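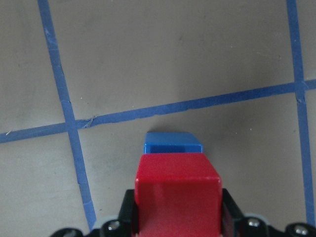

地上的蓝胶带格子,交叉的地方已经有点翘边了。

搬进这间屋子之前我就跟自己说好了:这次绝对不能再凭感觉买家具。上一个家里那张沙发,店里看着小小巧巧的,送到家一放,阳台门只能开一半,我侧着身子晾了两年衣服。两年!所以这回从九月拿到钥匙开始,我先买的东西是一卷蓝色美纹纸胶带,连窗帘都排在它后面。

这招是Maja Szulc教我的。她以前跟我合租过,后来自己做橱窗陈列,每次布置之前都先在地上贴线,把柜子、台子、走道全部用胶带“画”出来,人进去走几圈,觉得别扭就撕了重贴。我当时觉得她小题大做,现在只想给她发个红包。

先说胶带怎么选。一定要买那种刷墙时用来遮边的蓝色美纹纸,别拿透明胶,也别拿封箱胶。封箱胶我试过(在旧房子里,试完押金差点没了),撕下来地上一道黏糊糊的印子,用酒精擦了一个晚上。美纹纸黏性弱,贴几天再揭基本不留胶,手一撕就断,剪刀都省了。缺点也有,就是它特别容易拉伸,你扯得太用力,贴下去的时候看着挺直,边上其实是毛的,颜色还一道深一道浅。再一个就是怕蹭,交叉的地方两层叠在一起,脚一拖就起皱。我有一处就破了一小块,翘在那儿,每次走过去都想弯腰按一下,按完它又慢慢起来,跟我较劲。

地面我也多说一句。灰色的地有人嫌冷,我倒挺喜欢,哑光的,灰尘落上去不太显(不是没有,蹲下来看就全是,小白点一片一片)。蓝胶带贴在灰地上特别清楚,晚上只开一盏台灯也看得见线在哪儿。贴之前一定要擦地,先扫再用拧得很干的拖把过一遍,然后等它干透。我第一条就偷懒没擦,贴上去第二天早上整条都松了,一揭下来背面全是灰和头发,看得我头皮发麻。

好,说正事,格子是怎么来的。

我一开始的想法很简单,沙发一个框,书桌一个框,床边柜一个框。结果贴着贴着就乱了,框和框之间剩下的地方奇形怪状的,看不出哪里能走人。后来打电话问Maja,她说你别一件一件贴,你拉长线,横的竖的拉通,把地分成大块,再往块里放东西。我照做了,先拉两条竖的,再拉一条横的穿过去,一下子就看明白了。大块给什么,小块给什么,边上那一条细细的留着干嘛,脑子里马上有数。

当然,我拉的线并不直。我承认我没弹线,也没用水平仪,就是蹲着往前倒退着贴,一边退一边喊“直的直的直的”,站起来一看,斜的。横的那条歪得最厉害,越往右越往上跑。我纠结了一会儿要不要重来,后来想想,我又不是要铺砖,只是要知道柜子放下去会不会挡路,差这么一点没关系。如果你是处女座,请准备一把长尺,两头先各贴一小段做记号,中间再拉过去,会好很多。

大的那一格,我打算给工作区。书桌看中的是Sundetti的一款,桌面很薄,腿是斜的,样子真的好看。问题就出在斜腿上!页面上写的尺寸是桌面的,腿往外撇出来的那一截没算。我把腿的位置也用胶带点了四个小叉,坐到椅子上往后一推,椅轮正好压在过道的线上。要是没有这条线,我肯定就下单了,然后每天起身都撞一下后面的柜子。最后换了一张50厘米深的窄桌,样子普通一点,但是我进出顺畅,值。

旁边窄的那一格是留给书架的。我有一个Urbańczyk的旧书架,从上上个家一路跟过来,搬一次掉一次漆,就是舍不得扔。它只有18厘米深,放在窄格里刚刚好,前面还能站一个人翻书。我妈说这么浅的架子能放什么,能放小说啊,能放香料罐,能放我那些一直没拆封的拼图。她不以为然,但她上次来也站在那儿翻了半天书,我可看见了。

最右边那一条细的,我纠结得最久。放东西吧太窄,空着吧又觉得浪费。Maja的意见是空着,她说房间里总要有一条你不用想就能走过去的路。我嘴上说好,心里还在盘算能不能塞一个瘦高的伞架。在线里走了三天以后我投降了,因为我发现自己半夜起来喝水,走的就是这条,抱着洗好的床单,走的也是这条。伞就挂门后面吧。

靠外的那一大格目前是“杂物落脚区”,名字好听,其实就是还没想好放哪儿的东西都往里搁。我给自己定了个规矩:东西可以放,但不能出线。这个规矩比我想象的管用!以前在旧家,收拾到一半的东西会慢慢长出去,从墙角长到房间中间,再长到床上。现在有一条蓝线拦着,一出界我就看得见,心里就难受,就去收。小时候玩跳房子养成的毛病,大概一辈子改不掉了。

我是在Clullmont这边租的房,楼下有一家叫Omport的五金店,胶带就是在那儿买的。老板看我一个星期来了三回,问我是不是在刷墙,我说没有,在画家具。他愣了一下,给我拿了个小刮板,说压边用这个,手指压不实。回来一试,真的好用,尤其是交叉的位置,刮两下就服帖了,可惜我已经有好几处是用拇指硬按的,皱都皱了,懒得返工。

有几样小经验顺手记在这里,下次搬家我自己也要翻出来看的。

门要算。把门开到最大,沿着门边的轨迹贴几小段,抽屉也一样,拉出来有多长就贴多长。我的五斗柜抽屉拉开以后,人是要往后退一步的,这一步也得算进去。

贴好以后别急着买,至少住两三天。端着汤走一遍,抱着纸箱走一遍,早上没睡醒的时候再走一遍。我就是在端着面的时候发现床边柜的位置不对,绕过去的时候胳膊肘总想往外拐。

高度是胶带管不了的。地上看着宽宽松松,一个高柜子立起来可能就压得慌。我用两个搬家纸箱摞起来假装柜子,上面盖条毯子,丑是真的丑,但是坐在书桌的位置一抬头就知道行不行。不行,所以高柜子取消了,省下一笔钱,转头买了盏灯,哈哈。

还有就是别贴太久。我问过五金店老板,他说这种胶带时间长了也会变脆,揭的时候容易一截一截断。我准备等书桌送到就把工作区那边的先揭掉,沿着地面慢慢往回拉,别往上扯。杂物区的那条线我有点舍不得,可能会再留一阵子,等我把最后几个箱子拆完。

书桌说是这个月底前到,送货的人会提前打电话。到时候摆好了我再来更新,顺便看看我那条歪线到底害我差了多少。有人贴过更复杂的吗,比如厨房?我下一步想动厨房,可是那边地上有一块总是油油的,不知道胶带粘不粘得住,有经验的留言教教我呀!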